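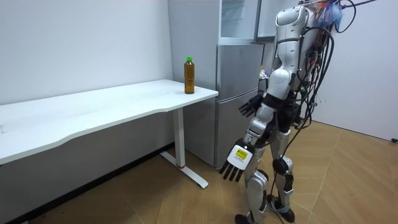 Fig. 4. Desk in its final place, with the refrigerator beyond it.

Section 4. Placing, leveling and first use of the desk

This section is for the Evby long desk with two leg columns. Before you start, the frame must be assembled and the top must be fixed to it, as explained in Section 3. If you have bought the Evby desk together with the Hutchins cable tray, please mount the tray first and come back to this page afterwards. The tray has its own leaflet.

The desk weighs 34 kg with the top mounted. Two adults are needed for every step in which the desk is lifted.

CAUTION: Do not lift the desk by the top. Hold it by the cross rail under the top, with one person at each end. The screws of the top are made for holding the top down and they are not made for carrying the frame.

4.1 Choosing the place

1. Measure the wall where the desk will stand. Please measure at the height of the desk top and also at the floor. In older rooms these two measures can be different, and the smaller one is the one you must use.

2. Look for skirting boards, pipes and wall sockets. The rear part of the foot goes further back than the column, so it will meet the skirting board first.

3. Mark the position of both feet on the floor with paper tape. Do not use strong adhesive tape on a waxed or oiled floor.

4. If a refrigerator, a radiator or an oven is in the same room, leave a free space of 200 mm between it and the nearest end of the desk. For a refrigerator, check also that its door opens completely when a person sits at the desk. The door needs more room than one thinks, and it is easy to forget this when the chairs are not yet in the room.

5. If the desk will stand in front of a window, think about the sun in August and not only about the sun on the day when you assemble it. A matte top does not reflect much, but a screen on it does.

Note: The desk has one front side and one rear side. The front edge is the one with the curve. The rear edge is straight and has two openings for cables. If you see the openings from your chair, the desk stands the wrong way.

4.2 Moving the desk to its place

1. Remove everything from the top. Also small things, please.

2. Make the way free. Roll up rugs and fix open doors with a wedge.

3. Put the four felt pads from bag D under the feet. They are needed only for moving, and you will take them away in 4.3.

4. Lift the desk at both ends at the same time. Carry it and do not push it. If you must push because the room is narrow, push low at the columns and never at the edge of the top.

5. Set the feet down on the tape marks. Set down the rear part first and the front part second.

CAUTION: Keep fingers and toes away from the foot when you lower the desk. The person who can see both feet of the desk should give the command.

4.3 Leveling

Each foot has two leveling screws, one at the front and one at the rear. They are turned with the flat key from bag C. Turning to the right makes the corner higher, and turning to the left makes it lower. Look from above when you decide which is right and which is left. We receive many letters about this point.

1. Lift one end a little and take away the felt pads. Repeat on the other end.

2. Turn all four screws to the right until they stop touching the foot and you can just see the thread. Then turn them back by one full turn.

3. Put a spirit level on the top, parallel to the rear edge. Correct the lower side until the bubble stands in the middle.

4. Put the spirit level from the rear to the front and correct again.

5. Repeat step 3. Usually it has changed a little.

6. Press with your hand on each corner of the top, one after the other. The desk should not rock. If it rocks, find the screw that turns easily with two fingers and lower it until it touches the floor firmly.

If you have no spirit level, a full bottle laid on its side will show you a strong slope, but it will not show a weak one. We recommend to borrow a level.

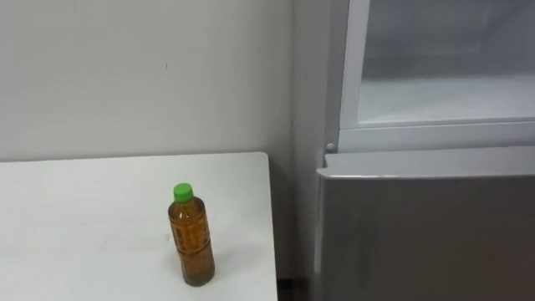 After the leveling, wait one day before you load the desk fully. On carpet or cork the feet sink a little in the first hours, and you will probably have to do steps 3 to 6 again. On tile, stone or hard wood this is normally not necessary.

4.4 Tightening

The frame was tightened only by hand in Section 3. Now it is tightened for use.

1. Sit on the floor on the rear side and find the bolts where the column meets the cross rail. There are four at each end.

2. Tighten them crosswise: upper left, lower right, upper right, lower left. Use the long end of the hex key in your hand.

3. Stop when the key begins to bend. More force does not make the desk more stable and it can damage the thread.

4. Check the distance between the two inner bolt heads under the middle of the top. It must be 438 mm. If it is more, the cross rail is not completely pushed in on one side. Loosen the bolts at this side, push the rail in and begin again from step 1.

5. Press the plastic covers on the bolts. They click.

Note: Do the tightening again after one month. Later it is enough to do it once in a year, or every time the desk has been moved.

4.5 Cables

1. Decide on which side the wall socket is, and lead all cables to this side only.

2. Bring the cables through the openings at the rear edge from above. Large plugs do not go through the opening. Bring them under the desk from the back and then only the thin end goes up.

3. Fix the cables along the cross rail with the soft ties from bag E. Leave a loop near the column so that the desk can be pulled from the wall for cleaning.

4. A multiple socket must not lie on the floor in the place where your feet will be. Screw it under the top with the short screws, and only with those. The long screws go through the top and come out on the other side.

CAUTION: Do not connect a refrigerator to the multiple socket under the desk. It needs a wall socket of its own.

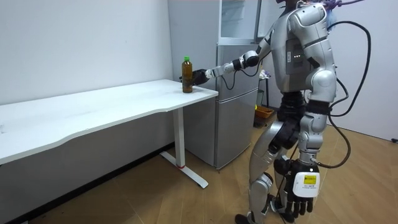 Pirkka Salonoja
Technical Writer, Dradham customer manuals
Last revised February 1, 2019

4.6 Daily use and care of the top

The surface is matte white. It does not show fingerprints very much, but it does show gray rubbing marks from shoes of laptops, from metal boxes and from the bottom of unglazed cups. Such marks stay on the surface and they can be cleaned.

For everyday cleaning:

1. Wipe with a soft cloth, a little wet with warm water.

2. Wipe dry with a second cloth. Water that stays at the rear edge can enter at the cable openings.

For gray marks:

1. Put one drop of dish soap on a wet cloth and rub in small circles with little pressure.

2. If the mark is still there, use a white eraser of the school type. Try it first on a place that is not much seen.

3. Take away the rest of the soap with clean water and dry the place.

Do not use scouring powder, steel wool, acetone, or the rough side of a kitchen sponge. They make the matte surface shiny, and a shiny place cannot be repaired.

Drinks: Tea, coffee and red juice should be wiped away on the same day. A closed bottle can stand on the top as long as you wish. A cold bottle should have something under it, because the water which collects around its base makes a ring. Hot pots always need a mat.

4.7 Small problems

The desk moves when I write.
Do 4.3 step 6 first and 4.4 after it. If the desk still moves, check that the felt pads are really removed.

The top is not parallel with the wall.
Measure from both rear corners to the wall. Lift and correct the end which is too far. Do not turn the desk around one foot, as this loosens the bolts.

One leveling screw cannot be turned.
Probably there is weight on it. Ask the second person to lift this end a little and try again.

There is a cover missing.
Look in bag C, where two spare covers are included. More covers can be ordered from Bidau, the spare parts store, with part number 43. Please write also the color of your frame in the order.

The top has a smell.
This is normal for a new top. Open the window for some days and leave the desk without a tablecloth.

4.8 Moving to another room or another home

For another room on the same floor, follow 4.2 and use the felt pads again. Please keep bag D for this purpose. For stairs, take the top off and carry the frame and the top separately. Loosen the bolts in the reverse order of 4.4, put them in a closed bag and tape the bag to the cross rail.

Do not stand the top on its curved edge. It should stand on the straight rear edge, on a blanket, leaning on the wall with the white side turned to the wall and a second blanket between.

When the desk is in the new place, begin again from 4.3. The new floor will be different from the old one, also when both look flat. Removal of the legs for storage is described in Section 5.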